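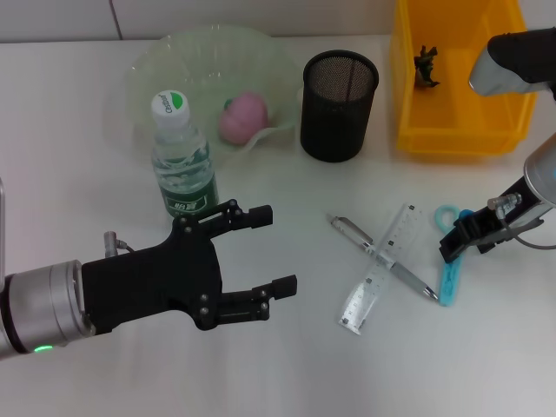
## Is it worth re-seasoning a rusted cast iron fire bowl, or should I just replace it?

**Posted by Margarida Meireles**, Wed 28 March

We have a cast iron fire bowl, a Rivano, which sat out on the pavers uncovered for most of last winter. I put it under the carport in February and had a proper look at it then. The inside has a coat of orange rust over all of it, and there is a patch near the drain hole where it comes off in flakes. The outside is better, with most of the black still on it.

The bowl is 8 mm thick according to the leaflet and I can't find any cracks. The stand is folded steel and one of the three feet has rusted nearly through where it sits on the ground.

I've had conflicting advice. The man at the hardware shop said to use high-temperature stove paint inside and out. My brother-in-law said never paint the inside, use cooking oil like you would on a frying pan. A new bowl the same size is $257 without the stand, so I would sooner fix this one if it can be done in a weekend.

I also want to know whether I can leave the ash in over winter. I had been doing that because I thought it protected the metal from the heat of the next fire.

We use it maybe twice a month in the cooler weather, hardwood only, and sometimes put a grill plate over the top.

---

**Aisyah Teoh**

It's worth fixing. Orange rust on the inside of a bowl that thick is surface rust. I've cleaned up two that looked worse than what you describe.

Check it for cracks first. Stand the empty bowl on a piece of timber and tap around the rim with a wooden mallet or a broom handle. A sound bowl rings. If you get a dull clack in one spot, brush that area back to metal and look closely, particularly around the drain hole. A cracked bowl should go to scrap. It can open up further when it's hot.

If it rings all the way round:

1. Take it off the stand and shovel out all the ash, including what's packed in the drain hole.
2. Go over the inside with a wire cup brush on a drill. Wear safety glasses and a dust mask. The flaky patch will need a scraper before the brush.
3. Wipe it out with a dry rag. I don't wash mine, but if you do, dry it straight away with a small fire or a heat gun.
4. Rub in a thin coat of oil with a cotton rag. Canola or linseed are both fine. Wipe it back until it looks as though you've taken it all off. Thick oil goes sticky and stays sticky.
5. Light a small fire of kindling and let it burn for 40 minutes or so, then let it go out by itself.
6. Oil it again once it's cool enough to touch.

Your brother-in-law is right about the inside. Stove paint will burn off where the coals sit, and I wouldn't want it under a grill plate. The man at the shop is right about the outside, if you want it to stay black. Use a paint rated for stoves or barbecues, brush the loose rust off first and follow the curing instructions on the tin. Do it outdoors, as the first couple of fires will smell.

Don't leave the ash in. Ash draws moisture and the wet ash is hard on iron. I'd say that's what has happened near your drain hole. A thin layer during the season is all right as long as the bowl is kept dry, but empty it before you put it away. Let the ash sit in a metal bin with a lid for a few days before it goes anywhere near the garden – coals stay alive in there longer than you'd think.

The stand is a separate job. If one foot is nearly through, the other two won't be far behind. A welder could put new feet on it, or you can buy a stand alone. Measure the bowl where it actually rests on the ring, not at the rim. I bought a Zonard stand off the rim measurement and had to send it back. Don't use the old one in the meantime with a fire in it.

---

**lubis_backyard**

Had a Rivano, rusted, got rid of it. Bought a Provano in plain steel and let it go brown. No oil, no paint, no cover. Rust is the finish on those, so there's nothing to look after. It's thinner than yours though and it has gone slightly out of round on one side.

Get a cover whatever you decide, and lift it up on a couple of bricks so the air gets under.

---

**Margarida Meireles**

Thanks both. Tapped it this afternoon and it rings all the way round, drain hole included. I'll do the wire brushing on Saturday. The ash has gone into a steel bin with the lid on.

I rang a welder about the feet and he wants to see the stand before he gives a price. If it comes to more than half the cost of a new stand I'll just buy one, and I'll measure at the ring.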